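Hamumholm Reading Group Loan Sets
Offered by the Mnguni Library Service

The Hamumholm Reading Group Loan Set is a complete package of books and supporting material for adult reading groups that meet regularly. Each set contains 12 copies of a single title, a large-print copy where the publisher issues one, a printed discussion guide and a record sheet for the group's convenor. Sets are lent for six weeks and are held at the Mnguni Library Service's central store, from which they are sent to the branch of the group's choice.

The present collection holds 1,375 volumes. It covers contemporary fiction, crime and thrillers, historical novels, short stories, memoir and a small but growing range of fiction in translation. Crime remains the most requested category, and groups wishing to borrow from it are advised to reserve well ahead.

What the set contains

Books are supplied in paperback. Each copy is fitted with a clear protective cover and carries a number inside the front board, which should be matched against the convenor's record sheet when copies are given out and again when they are collected. The books arrive in a lidded crate with two handles. The crate weighs more than many borrowers expect, and the longer novels are divided between two crates on request.

The discussion guide runs to eight pages. It gives a short note on the author, a summary of the book's publishing history, a list of principal characters and a set of open topics for conversation. Guides to crime titles are printed in two parts, and the second part, which refers to the solution, is sealed. Convenors are asked to leave it sealed until every member has finished. The guides are prepared by Palesa Cele and Vusumuzi Rampersad of the Reader Development section and are revised whenever a title is reissued or a sequel appears.

A set of 40 bookmarks is also enclosed. These need not be returned.

Subscription and charges

Groups subscribe under the Nusta scheme, the service's annual membership for organised borrowers. A subscription entitles the group to up to 5 sets in a year, with no more than one on loan at any time. Groups attached to a school, hospital or residential home pay no subscription. All other groups pay the standard rate, which is shown on the application form and reviewed every February.

Lost or damaged copies are charged at the current price of a replacement paperback. Ordinary wear is not charged. Pencil notes in the margin are treated as wear if they can be rubbed out – ink and highlighter are not. Where a title has gone out of print, the service will accept a sound second-hand copy of the same edition in place of payment.

Choosing a title

The full list is available at every branch and is reprinted twice a year. Entries show the page count, the date of first publication, the number of copies and a brief statement of any content which some members may find distressing. Groups that have not borrowed before often do well to begin with a book of under 300 pages, particularly if they meet monthly.

The most recent additions include three debut novels, a reissued detective series from the 1930s and a collection of linked stories set on a ferry route. Anel Visser, who is responsible for stock selection, welcomes suggestions from groups. A title is normally considered for purchase once three separate groups have asked for it, subject to the availability of enough copies in the same edition. The service does not buy hardbacks for loan sets.
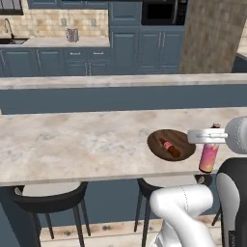

Loan sets may be used wherever a group chooses to meet, including private homes, cafés, community rooms and the branch libraries themselves. Convenors are responsible for the books from collection to return, whatever the venue. Groups that hold themed evenings are reminded to keep the books away from refreshments. A cigar laid out on a round tray and a pink can may well suit a detective novel, but drinks should be put down at a distance from the books, and smoking is not permitted near library stock at any time. Tobacco odour cannot be removed from paper, and copies returned with it are withdrawn and charged as damaged. Meetings held in branch libraries must end by 8.30 pm unless a later time has been agreed with the branch.

Reserving a set

Reservations are made by the named convenor, either in person or by completing the reservation form. Up to four titles may be listed in order of preference. The store will supply the first available title on the list unless the form states that the group is willing to wait. A confirmation slip is sent when the set has been allocated, and the crate is held at the branch for ten days after it arrives.

A loan may be renewed once, for three weeks, provided that no other group has reserved the title. Renewal requests should reach the store before the due date. Sets should be returned complete. If one or two members have not finished, the remaining copies should be kept back with theirs and the whole set renewed, as part sets cannot be checked in or sent on to the next group.

The Pondance supplement

For groups with members who have difficulty reading print, selected titles are available with the Pondance audio supplement. This consists of two unabridged recordings on disc, a simple player with raised buttons, and headphones. The recordings follow the same chapter divisions as the printed edition, so that listeners and readers can prepare the same section for a meeting. There is no additional charge. The player is lent with its own mains lead, and both should be packed in the padded case supplied.

Titles with the supplement are marked with a letter P in the printed list. The service intends to extend the supplement to further titles in the crime and memoir categories, as publishers' licences allow.

Author visits

Subscribing groups may apply to take part in the author visit programme, which is arranged by Lwazi Chauke. Visits are offered to several groups jointly and take place at a branch with suitable seating. Groups taking part are expected to have read at least one book by the visiting author. Signed copies bought on the evening belong to the purchaser, but loan copies should not be presented for signature.

Copies of the programme leaflet are limited to 500 and are distributed to convenors first. Any that remain are placed at branch counters.

Enquiries

Enquiries concerning subscriptions, reservations and overdue sets should be addressed to Pendo Mohamedi, Loan Sets Officer, at the central store. Convenors are asked to quote their Nusta membership number in all correspondence. A change of convenor should be notified in writing by the outgoing member, and the new convenor will be sent a fresh record card and a copy of the conditions of loan.

Related items
Hamumholm Short Story Set
Hamumholm Young Readers' Set (ages 11 to 14)
Pondance Audio Supplement: list of titles
Nusta Group Subscription: application form
Replacement crates and record sheets
Convenor's Handbook, revised edition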